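The Long Second Cup

My grandmother never asked anyone whether they wanted coffee. She asked whether they wanted it now or in a minute, and either way you were sitting down. I thought about her a good deal this winter, when my neighbors on Dastidar Street started leaving their porch lights on again on Sunday afternoons, which in our part of town means the door is open and something is hot.

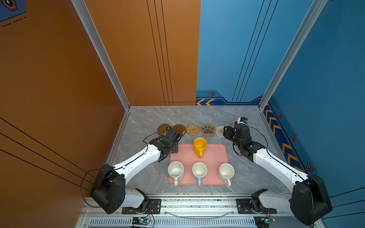
It began in October, with a broken furnace at one end of the block and a big pot of soup at the other, and it kept going after the furnace was fixed. Two houses took part at first. By the new year there were 22, taking turns, and people who had nodded at each other over hedges for a decade were arguing happily about whether cardamom belongs in coffee (it does, in my opinion, but go easy).

I should say that I'm no natural host. I fret over the floors, I run out of milk, and I once hid in my own pantry for a whole song because I couldn't remember the name of the man in the hallway. So when my Sunday came up I baked too much and slept too little, and then the first guests walked in with their coats still on and went straight to the kitchen, and that was the end of my worrying, more or less.

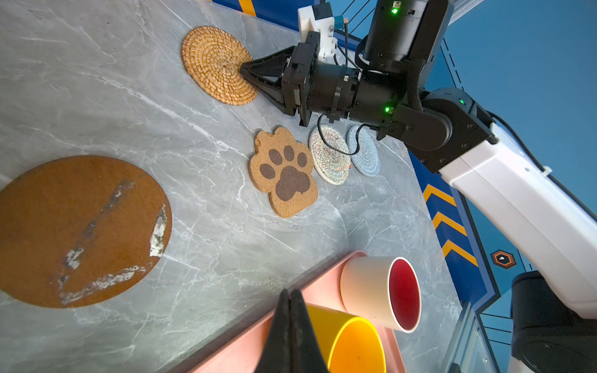

What I had forgotten about visiting is how slow it is. The first cup goes to news: the knee, the grandchildren, the awful new traffic light by the Pakzad bakery. Only with the second does anybody tell you what's really on their mind, and you can't hurry them toward it. My grandmother knew this, I think, and poured the first one small.

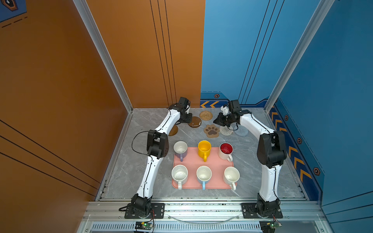

Mahtab Safavi disagreed with me on that when I tried it out on her. It's the leaving that does it, she said, because people will stand at a door with one arm in a sleeve and tell you things they'd never say in a chair. She has learned to walk her guests out very, very slowly, and in bad weather she keeps a bench by the door.

She may be right! I've had some fine talks on my own front step since then, with my feet freezing.

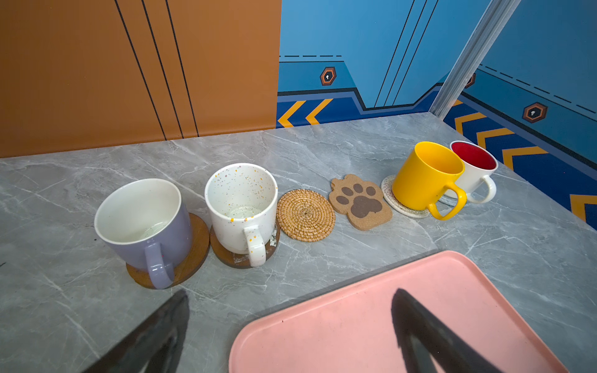
If you'd like to start something like it where you live, my advice is to begin smaller than you'd think and to leave the good china alone. Pick one afternoon, tell the people on either side of you, and bake one thing. Nothing has to match, either. A lavender mug next to a speckled one, a coaster here and there and a pink tray to carry things on will do perfectly well, and guests take to having a favorite. Then sit down yourself, which I still find the hardest part, and let somebody else get up for the sugar.

Our turn comes around again after the thaw, and I've already promised the walnut cake.

2,286 shares | 5 comments

Last updated: Wednesday, April 10, 2024

Contact the editors | © Edinau Magazine | Back to top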